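Folding a Printed T-Shirt Flat
Filed under: Laundry, Drawer Storage

A shirt with a large front print needs a slightly different fold from a plain one. The aim is to keep hard creases off the design and finish with a rectangle that stands on edge in a drawer.
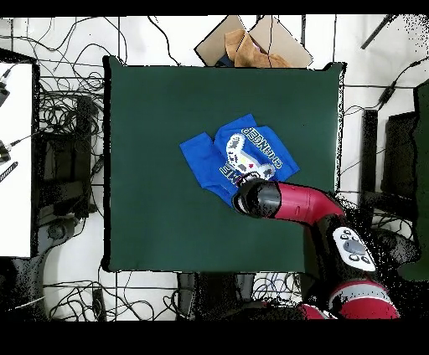 The method below works for short-sleeved cotton shirts in adult sizes. For children's sizes, reduce the fold width in step 3 to 4 inches.

What you need
A flat surface larger than the shirt with its sleeves spread. A square table is fine. Clear everything else off it first.

Steps
1. Lay the shirt print side down with the collar pointing away from you. If it came out of the basket twisted, pick it up by the shoulder seams and let it hang before laying it down again.
2. Smooth from the center toward the side seams with the flat of the hand. Pull both sleeves out straight.
3. Fold one side in by around 6 inches, measured at the shoulder. Turn the sleeve back on itself so that it lies parallel to the fold.
4. Repeat on the other side. The two long edges should be parallel - check at the hem, where they tend to drift.
5. Bring the hem up to just below the collar.
6. Fold in half once more for a shelf, or in thirds for a drawer.

Notes
Thick prints can stick to themselves in warm storage. Place a sheet of plain tissue over the design before step 5, or stop after step 5 and store the shirt flat.

The drawer version fits the Romeck shallow divider. The Rora divider is 2 inches lower and needs the fold in thirds made tighter.

Next: Long sleeves and hoods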